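How to Get a Packing Bench Ready for Robot Arms (and the People Next to Them)

I run the gift-set benches at Savchuk, and when we moved one of them over to arms I figured the hard part would be the software. It was the tape on the floor and the job list! So here's how I'd do it if I were starting again.

Step 1. Write down what hands do now. Antonina Nazarenko had been packing our sets for years, and she let me sit beside her for a whole shift with a notepad. I ended up with 33 separate little moves for a single order (turning a carton so the print faces out, feeling whether a lid is seated, stuff like that). Don't skip this, even if you think you know the job.

Step 2. Pick out the moves that wear people down. For us that was reaching into trays and handling the same carton over and over. Leave the judgment calls with your packers for now. They're faster at them anyway.

Step 3. Run mixed items early. We started with identical cartons and got way too confident. Put glossy boxes, open trays and odd shapes in there from the first week.

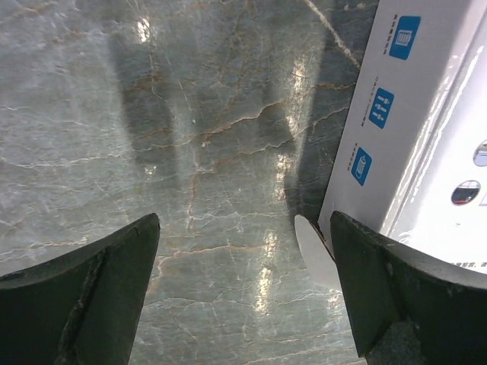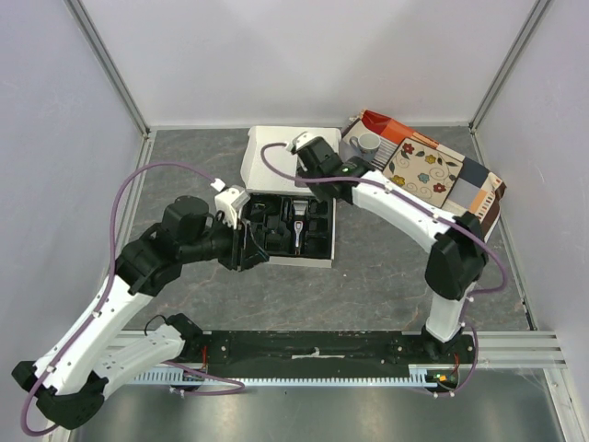
Step 4. Give one packer per shift the say-so to stop the arms, and put it in writing. Ours is Darnell Van Dusen on days. He used to lift cartons all morning, and now he checks finished sets and handles the ones that need redoing. He likes it better, though he does say the day drags when everything runs smoothly.

Step 5. Sort out pay and job titles before June, or whenever your busy season starts. We waited too long and I had some uncomfortable talks at the time clock. If somebody's learning to restart a cell and clear faults, that's a new skill and the rate should say so.

Step 6. Keep a paper log by the bench. Time, item, what went wrong, who fixed it. Our first log had 448 lines in it, and most of the changes I made to the trays came straight out of Antonina's notes in the margin.

Next I'm moving the label station over, so I'll add a step 7 once I've got the printer placement figured out.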